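Bench arm inspection checklist, with comments
Reinholz shared workshop, Gedden bench
Revision 4, August 2026

Scope

This list covers the tabletop arm cell built in the shared workshop: one arm, a two-finger gripper with a small camera at the wrist, the bench and its extrusion rail, the control wiring, and the objects the arm handles. It does not cover the CNC router or the laser cutter, which have their own sheets on the wall by the door.

Go through Sections 1 to 7 before the first powered move of a session. Section 8 is done at the end. Items marked (M) are monthly. Write OK, FIX or STOP against each item. FIX means the session can go on and the fault goes in the log. STOP means the arm stays off.

Comments under the items come from the log and from earlier revisions. They are left in where they explain a wording that otherwise looks fussy.

Section 1. Power and isolation

1.1 Main isolator off before any inspection starts. Plug pulled and laid on top of the bench where it can be seen.
Comment: laying the plug on the bench was added in April. A plug on the floor next to three others proves very little.

1.2 Supply cord free of cuts, flattening and tape.
Comment: tape on a cord is a STOP, whatever is under it.

1.3 Power supply cover fitted, all screws present, vents clear of dust and paper.

1.4 Ground continuity from the supply case to the extrusion rail. (M)
Comment: measure to bare metal inside a slot. The anodized face does not conduct and gives a false open reading. Two earlier entries in the log were caused by this and were cleared without repair.

1.5 Fuse rating matches the label inside the supply cover. (M)

1.6 No other load on the same outlet strip.
Comment: the shop vacuum shared this strip once. The arm controller browned out during a move and came back without its home position. See 4.1.

Section 2. Emergency stop

2.1 Stop box within reach of the operator's usual position, button facing up, nothing resting on it or hung from it.

2.2 Box clamped or sitting square on the rail, with enough slack in the cable to lift it.
Comment: resting the box on the rail is accepted for short sessions with one operator. For anything longer, use the clamp. The clamp lives in the Utent drawer and should go back there.

2.3 Press with the arm powered and holding still. Motor power drops. Logic power stays on.

2.4 Twist to release. The arm must not move on release. It should wait for a separate reset at the controller.
Comment: if it moves on release, this is a STOP, and the controller settings must be restored from the saved copy. Do not try to reproduce the fault with hands near the arm.

2.5 Press during a slow move at the lowest speed setting. Note how far the wrist travels after the press.
Comment: write down the figure every time, even when it looks normal. A slow increase is the only warning the brakes give.

2.6 Connector at the stop box seated and locked. Wiggle test with the arm holding still.

Section 3. Base and bench

3.1 Base bolts at the torque written on the base plate. (M) Between monthly checks, confirm that the paint lines across the bolt heads are unbroken.
Comment: use the short wrench. The long one reaches the cable outlet and has already marked the jacket once.

3.2 Bench does not rock when pushed at the corner farthest from the arm.
Comment: the floor falls toward the drain. If the bench has been moved, reset the feet before checking anything in Section 4.

3.3 Rail fasteners tight, no loose T-nuts in the slots.
Comment: a loose nut slides along until it meets something. Tip them out or fix them.

3.4 Bench top clean and free of chips, oil and tape residue over the whole reach of the arm.

3.5 No tools left in the reach of the arm. Count in and count out is not required, but look under the base.

Section 4. Arm joints and motion limits

4.1 Home position confirmed by eye against the marks on the joints before any program is loaded.
Comment: the controller will report a good home after a power dip. The marks are the check – the screen is not.

4.2 Each joint moved by hand with power off, full travel, no grinding and no notch.
Comment: support the forearm while doing this. Joint 2 drops quickly when the brake is released.

4.3 Software limits loaded and tested on joints 1 to 4. Drive slowly toward each limit and confirm the stop.

4.4 Hard stops present and not cracked. (M)

4.5 Speed limit set to 300 mm per second or lower whenever anyone is at the bench.
Comment: the old list said "reduced speed" with no number. Reduced speed meant different things to different users, and one of them was the full default.

4.6 Joint grease and belt tension checked every 2,000 cycles. Read the counter on the controller and write it down.
Comment: the Plorkier belt kit is the right size for the wrist. The kit sold for the earlier base is one tooth short and will fit if forced. Do not force it.

4.7 Fault history read and cleared. Copy any new codes to the log before clearing.

Section 5. Gripper and wrist camera

5.1 Finger pads bonded along their full length, with no lifted corner.
Comment: a lifted corner catches on straps, seams and zipper pulls. Replace both pads together so the thickness matches.

5.2 Pivot bolts on the finger brackets snug, with no side play at the fingertips.

5.3 Open and close 6 times empty. Both fingers travel evenly and stop without a knock.

5.4 Grip force at the setting written on the program sheet. Test on the foam block first.
Comment: force that is fine for a rigid box will crease leather or board. There is a separate setting for soft goods, and it has to be chosen by hand.

5.5 Camera bracket tight, lens clean, view not blocked with the fingers fully open.
Comment: the fingers will always show at the edges. What matters is a clear view of the area between them.

5.6 Camera cable has a service loop at the wrist and does not pull tight at full wrist rotation in either direction.

Section 6. Workpieces and bench layout

6.1 Only the items on the program sheet are on the bench top. Bags, cups and phones go on another surface.

6.2 Items stand clear of the bench edge by at least one hand's width.

6.3 Items that can tip are tested with a light push before the program is run.
Comment: footwear with a tall shaft is the worst of the current set. Ankle boots stand well enough in pairs. Single boots go over at the first contact and then roll in a direction the program does not expect.

6.4 Stands and risers sit flat, short legs all in contact with the top, arranged in the order on the sheet.
Comment: the black display stands look alike when they are apart. Line them up by size before placing anything, then compare with the sheet. Wipe the tops while they are there, as dust on matte black shows up in the wrist camera and spoils the matching step.

6.5 Zipper pulls laid flat against the side of the boot.

6.6 Changes to the layout made with the arm stopped and the operator's hand off the start control. The person making the change says "clear" on stepping back.
Comment: pointing at an item over the bench counts as reaching in. The arm is stopped for that as well.
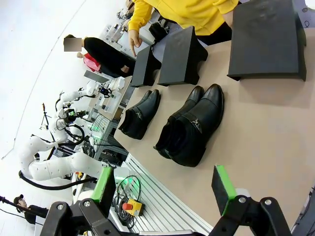
6.7 After any change, run the first pass at the lowest speed with one hand at the stop button.
Comment: this applies to small changes too. Moving one stand by a finger's width was enough to put the gripper into its corner. The stand was unharmed and the left pad had to be replaced.

6.8 Layout sketch updated if the change is going to stay.
Comment: sketches go in the folder, dated by revision. A sketch on the back of a receipt was used for most of the spring and has now been redrawn.

Section 7. Cables and people

7.1 Spare cable coiled and kept out of the swing of the arm. No coil on the floor where people walk.

7.2 Loop under the arm hangs free at every joint position in the program. It must not catch on the rail, the stop box or a tripod.
Comment: check this at the two extreme positions, then once halfway. The halfway position was missed in Revision 2 and is where the loop hangs lowest.

7.3 Tripods and poles placed outside the reach of the arm, feet weighted or taped.

7.4 Everyone near the bench knows which arm is live.
Comment: with more than one arm in the room this needs to be said out loud. A green light on a controller shows that it has power. It does not show that the arm is safe to approach, and it does not show which program is loaded.

7.5 Loose sleeves rolled up or secured, lanyards off, long hair tied back.

7.6 One operator has the start control. If it changes hands, the new operator repeats 2.3 and 2.4.
Comment: this takes less than a minute. It has been skipped in the log more than any other item on the list, usually with the note "same as before." Please stop writing that.

Section 8. End of session

8.1 Arm driven to the park position, fingers half open.
Comment: fully closed leaves a set in the pads overnight.

8.2 Stop button pressed and left pressed. Isolator off, plug on the bench.

8.3 Workpieces off the bench and back on the shelf in pairs. Stands stacked with the largest at the bottom.

8.4 Cycle counter, stopping distance from 2.5 and any FIX items entered in the log.

8.5 Cover over the wrist camera.

Open items at this revision

Item 2.2: second clamp to be made so that the stop box can be fixed at either end of the rail. Stock is cut and needs drilling.

Item 3.2: rear foot on the drain side has a worn thread. It holds, but should be replaced before the bench is moved again.

Item 5.4: soft goods setting to be given its own name in the controller menu. At present it differs from the rigid setting by one digit.

Item 7.2: a guide for the loop under the arm is drawn but not printed. The first version was too stiff at the elbow and pulled on the connector.

Send corrections by writing them on the bench copy, in pen, next to the item.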